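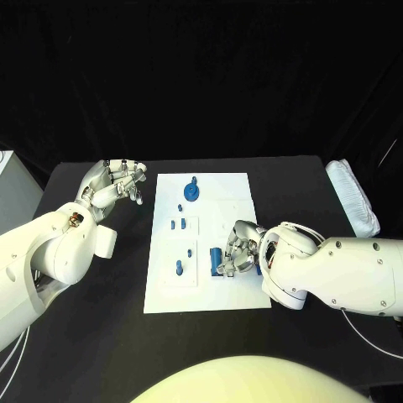 Figure 1. Two-arm workstation with the peg board in place. The right hand is at a blue cylindrical peg; the left hand is open above the table.

Equipment Planning for a Two-Arm Assembly Workstation
Senior Project Report, Part 2: Budget and Purchasing
Javenwood Technical College
Đạt Lưu, Hằng Quan, Struan Forsyth
Advisor: Yoshinori Hamada
March 13, 2024

1. Purpose

Part 1 of this report covered the control software and the peg placement task. Part 2 covers what the workstation needs in order to run through the next academic year, what those items cost, and the order in which they should be bought. The robot itself is department property and is outside the project budget. Everything attached to the table, placed on the table, or worn out by use at the table is inside it.

The department has set a limit of $4000 for the year. Requests are submitted in two rounds, one now and one in December. Money not committed by the December round returns to the department.

2. Present setup

The table has a black top and a black curtain behind it. The parts are blue and the board and its raised plates are white, so the parts separate well from both backgrounds in color thresholding. The arms and hands are mostly white and silver. This causes some trouble when a hand is low over the board, where the edge of a finger shell and the edge of a plate can be confused. A darker board was considered and is discussed in section 4.

The board lies flat on the tabletop. Blue pegs of several shapes stand on the board and its plates. The pose in Figure 1, with the right hand down on the board and the left raised, is typical for the single-hand part of the task. Two-hand tasks are planned for the fall.

3. Method

Each item was scored on two questions. First, does the work stop if this item fails? Second, how long does a replacement take to arrive? Items with a yes on the first question and a long wait on the second were put in round one. Hằng Quan collected the quotes. Struan Forsyth kept the fault log, which was used to estimate wear. Shipping was included in every price, which the draft budget in Part 1 did not do.

We did not score items by price. An early version of the spreadsheet did, and it pushed the finger parts to the bottom of the list even though they account for most of the lost time.

4. Items

4.1 Finger service kits. The fault log has 11 entries that stopped a session. Most were finger faults: a joint that failed to return to its open position, or a shell screw that had worked loose. The supplier, Visari, ships kits on a long lead time and does not hold stock. One kit for each hand should be ordered in round one. This is the largest line in the budget.

4.2 Peg sets. Pegs are printed in the college shop. The material cost is small, but the shop queue is long near the end of term. Printed pegs also vary in diameter from batch to batch, and a peg from a new batch may not fit a board from an old one. We recommend a machined set from Clarka for the test runs and continued use of printed parts for practice. The quote for the machined set is $105.

4.3 Boards. One spare board in the present white, and one in dark gray for comparison. The gray board would improve contrast against the hands and reduce contrast against the blue parts. We do not know which effect is larger. A single board is a cheap way to find out, and it can wait for round two.

4.4 Cable management. White cables run loose across the lower part of the work area, below both forearms. They have not caused a logged fault. They do limit how far the arms can be brought down and in toward the torso, and two-hand tasks will use that space more. Clips and a sleeve are budgeted at $40. This is a low-cost item but it was moved to round one because the two-hand work depends on it.

4.5 Wrist covers. Part of the wiring near the left wrist is exposed through an opening in the housing. A cover plate would protect it from contact with taller fixtures. Visari has not confirmed that a cover can be fitted without blocking access for service. Thoa Nghiêm in the machine shop has offered to make one if the supplier declines. No price is entered for this item.

4.6 Task software license. The Mai planner is free to the college until the end of the academic year. Renewal terms have not been sent. We hold a reserve for it in round two.

5. Purchase order

Round one:
Finger service kits, one per hand
Machined peg set
Cable clips and sleeve
Spare white board

Round two:
Dark gray board
Wrist cover, if a price is available
Planner license renewal
Second machined peg set, if the first shows wear

6. Risks

The main risk is the lead time on the finger kits. If the order is placed after the end of this month, the kits may arrive after the summer shutdown begins, and the fall schedule would start with worn fingers. The second risk is the license. If the renewal is priced above the reserve, the gray board and second peg set should be dropped before anything else — neither one stops the work.

A smaller risk is the table. Any added fixture takes space from the arms, so dimensions should be checked against the reach map in Part 1 before an order is signed.

7. Open questions

Whether the department will allow round one funds to be spent on shop labor.
Whether the kits include shell screws or only joint parts. Hằng Quan has written to the supplier.
Whether practice pegs should be printed in a second color, so that they cannot be mixed with the machined set.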